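Sindora Tabletop Tidying Set

README for the household items subset. Maintained by Kerstin Viklund. Last edited in June.

What is in it

Sindora is a set of short recordings of small tidying jobs done on a table. Most of them use one container and one or two household items. The jobs are the kind people do in a kitchen or a laundry room without thinking much: putting a box away in a basket, taking it out again, folding a piece of cloth, clearing a surface before the next thing goes on it.

The subset has 2000 clips. Of these, 166 have been checked twice by hand and are listed in checked.csv. If you only need a small amount of material to try out your loader, start with those.

Each clip has a one-line task label, a list of the items used, and a note field. The note field is blank in most rows. Where it is filled in, it was typed by the person reviewing the clip and may contain abbreviations.

Items

Every item has a short ID that stays the same across the set. The names in items.csv describe what the thing is, in plain words, so that you can search for "basket" or "box" without knowing our IDs.

The red box of plastic food wrap is in the small packaging group. It is the long, narrow kind of carton, printed "100" and "PLASTIC FOOD WRAP" on the front, with a Sodalike logo. We kept the printed text in a separate column called label_text. Please don't use that column as the item name. Two cartons with the same words on them can be different sizes, and the size column is what the packing labels go by.
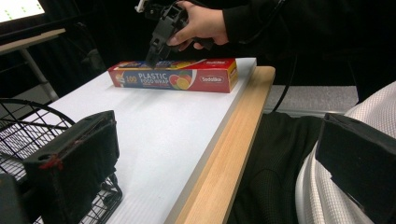 Table and containers

The work surface is white with a light wood edge. For labeling purposes the white part is "surface" and the wood is "edge". An item resting on both gets the label "edge". Yuk-lan Sin wrote this rule after the first round of review, and clips labeled before then were corrected in version 2.

Containers are labeled by material and shape. The black wire basket is an open-topped mesh one with short feet, and it is listed as basket_wire_black. Its sides can be seen through, so an item behind it is still marked visible if you can make out its outline through the mesh. An item inside it is marked "contained" only when it has been let go. While a hand is still holding the item, even if the item is past the rim, the label stays "held".

Upright and lying down are separate states for all boxes. A carton held on end next to the basket is "held, upright", and a slight tilt does not change that. We use "tilted" only when the reviewer could not decide between the two. 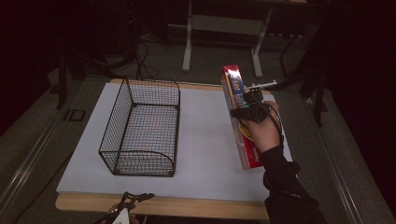
The item state is written at the start of the clip and again at the end. States in between are given only for the checked clips, at the moments where they change. If you need them for the whole set you will have to add them yourself, and we would be glad to have a copy.

Task labels are short and use everyday verbs: put, take, move, turn, fold, spread, clear. We dropped "place" and "insert" early on, as reviewers used them for the same thing as "put". A few of the older rows still say "place". Treat it as "put".

Cloth and soft items

Soft items were harder to label than boxes. A box has a front and a top, and cloth mostly has neither. We settled on four states: flat, folded, bunched, and hanging. "Hanging" covers any cloth with part of it over the side of the table, whether or not a hand is holding it. If the cloth is also folded, both states are listed, with a semicolon between them.

Black cloth is listed as fabric_black. Dark folds are easy to lose in shadow, and the outlines for this item are less exact than for the others. Where the reviewer could not find the border of the cloth, the outline stops and the field outline_closed is set to 0. There are 43 clips with that flag. We left them in.

Small marks and specks on the surface are not items and have no label.
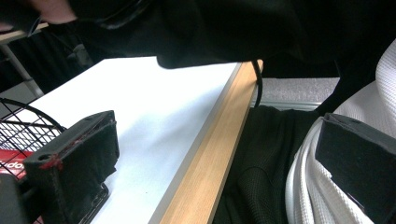
Household Objects Group, Simanjuntak Lab

Files

clips/ holds the recordings, one folder per task.
items.csv lists every item with its ID, plain name, group, size, and label_text.
tasks.csv has the task label for each clip, with start and end states.
checked.csv lists the clips reviewed twice.
CHANGES.txt says what was altered in each version.

Known problems

Item groups are uneven. Small packaging makes up a large share of the set and glassware is nearly absent. Don't read anything into how often an item shows up; we used what we had in the cupboards.

In some clips the basket was turned between the start and the end without a "turn" label. We fix these as they are reported.

The size column is in inches for the first release and in centimeters after that. The unit column tells you which. Rows with an empty unit are in centimeters.

Questions and corrections

Send the clip ID and a sentence on what looks wrong. Label corrections go to Yuk-lan Sin. Anything to do with access or missing files goes to Kerstin Viklund.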